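Workstation inspection checklist, board handling line
Site: Astora, bench area
Date: May 7, 2024
Inspected by: Qianru Fang
Line lead present: Costel Lazarević

Scope: the two-arm bench where boards are moved between trays and the rack. Until the Usow rollout this was hand work. Comments cover the equipment and the people who now tend it.
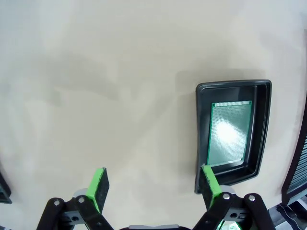
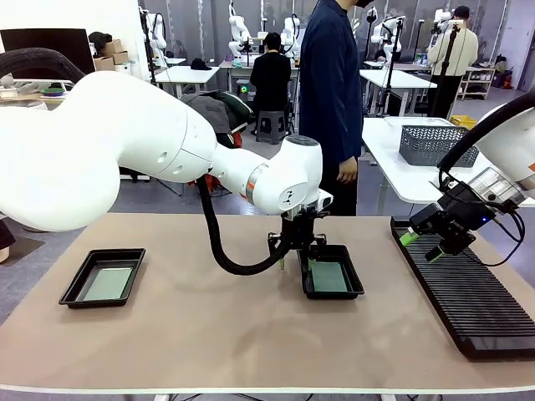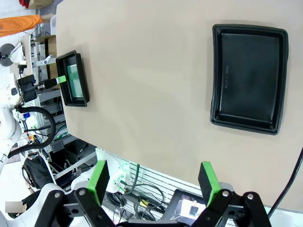
1. Bench and trays

1.1 Tabletop clear of loose tools: OK
1.2 Trays free of cracks, rims intact: OK
1.3 Tray positions marked on the table: NOT OK
Comment: no marks on the tabletop. Operators place trays by eye. Tape outlines to be added.

2. Arms and grippers

2.1 Finger pads attached, no tears: OK
2.2 Hoses and cables secured along the arm: OK
2.3 Stop button reachable from both sides of the bench: OK
Comment: tested from each side, both arms stopped.

3. Floor and walkways

3.1 Bags and clothing kept away from the bench: NOT OK
Comment: backpack on the floor below the table. Lockers are assigned, please use them.
3.2 Cables and spare parts off the floor: NOT OK
Comment: coiled cables and a small electronic module under the bench. Costel to move them to the Adams cabinet.

4. People and tasks

4.1 Operators trained on restart after a stop: PARTIAL
Comment: 7 signed off, 2 still to do.
4.2 Job descriptions updated: NOT OK
Comment: still say "manual board loading." Most of the shift is now watching and clearing stops. Two people asked whether the pay grade changes. Passed to HR.
4.3 Rotation between bench and hand inspection: OK
Comment: operators say their wrists are better but the watching is tiring. Shorter turns requested.

Open items to be closed before the end of May. Send updates to Qianru Fang.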